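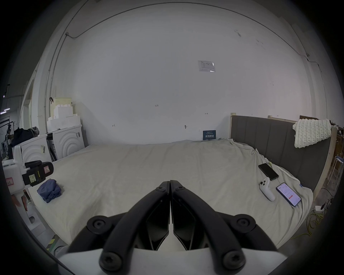
Doigts fermés au-dessus du lit, le tissu bleu sur la gauche du matelas.

Les bonnes pratiques de la pince à main – galerie

Bienvenue à celles et ceux qui arrivent ici par le guide Nalton, et merci à tous les autres d'avoir trouvé le chemin ! Depuis la première version du guide, en septembre, on nous demande régulièrement à quoi ressemblent nos règles une fois qu'on a refermé le classeur et pris la pince en main. Les textes, vous les connaissez peut-être déjà : ils tiennent en 7 fiches, que Rocío Paredes a relues avec une patience que je lui envie (et un stylo vert dont j'ai encore des traces plein mon exemplaire). Mais une fiche reste une fiche, et j'avais envie d'une page plus tranquille, où l'on regarde un peu le travail tout en parlant de ce qu'on attend de chacun.

Je commence par les doigts, comme toujours. La fiche 1 demande qu'on les referme complètement avant le premier geste de chaque prise, puis qu'on les rouvre sans forcer. C'est un contrôle tout bête, il prend quelques secondes, et pourtant c'est celui qu'on saute le plus volontiers quand la matinée a été longue. On regarde si les deux pointes se rejoignent bien, on passe le pouce sur les vis, et si l'une d'elles bouge on s'arrête pour la resserrer. On ne finit pas « juste cette série » d'abord ! J'insiste, parce que je l'ai fait moi-même plus d'une fois.

Vient ensuite la surface de travail. Un lit avec son drap froissé convient très bien, et nous déconseillons même de tirer le tissu au cordeau : les plis font partie de ce qu'on rencontre dans une vraie chambre. La fiche 3 demande en revanche que l'objet à manipuler soit nettement à l'écart du reste, et que la personne qui tient la pince sache dire à voix haute, avant de commencer, lequel c'est. Cela paraît un peu scolaire, je sais bien. Chez Llorente, où l'on a repris notre guide presque mot pour mot, ils ont gardé cette habitude et s'en disent contents.

Un mot aussi sur les téléphones, qui nous valent la moitié du courrier. Le guide ne les interdit pas sur la surface de travail. Il demande qu'ils aient une place, qu'ils la gardent pendant toute la série, et qu'aucun message personnel ne soit lisible à l'écran. Même chose pour les manettes : on les pose, on les laisse posées, et on note leur présence dans le carnet de séance. Si quelque chose doit être déplacé, on ouvre une nouvelle série. Rocío tenait beaucoup à ce point et elle avait raison, je le reconnais de bonne grâce après l'avoir contredite pendant tout un déjeuner.
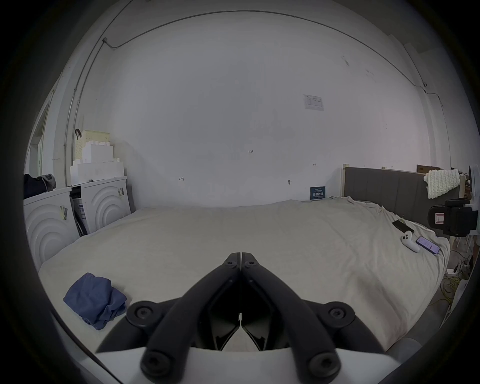
Téléphones et manette groupés du côté droit du lit, le tissu bleu de l'autre côté, et la pince fermée.

Pour ce qui est du sol, la fiche 5 est la plus courte de toutes et je vous la donne presque entière : câbles et multiprises hors du passage, trajet des pieds reconnu une fois à vide, chaussures fermées. On marche beaucoup avec cette pince, souvent les yeux fixés sur les doigts, et l'on oublie facilement ce qui traîne de l'autre côté d'une tête de lit. Faites donc le tour de la pièce avant, dans les deux sens si vous pouvez.

Côté rythme, nous conseillons une pause toutes les 200 prises, et 3 personnes au plus par pièce. Les collègues de Vornis trouvent la pause trop fréquente, ceux de Morus la trouvent trop rare, ce qui me laisse penser qu'on peut garder le chiffre encore un peu. Le registre commun en était à 3 003 prises à la dernière relecture – des prises décrites et signées une par une, avec le nom de la pièce et l'état des vis.

Les remarques sur les fiches sont les bienvenues, même les toutes petites, même celles qui portent sur une virgule. Précisez simplement le numéro de la fiche et la version que vous avez sous les yeux, car il circule encore des copies de septembre où la règle sur les manettes n'existe pas.

Page mise à jour le 16 décembre 2021.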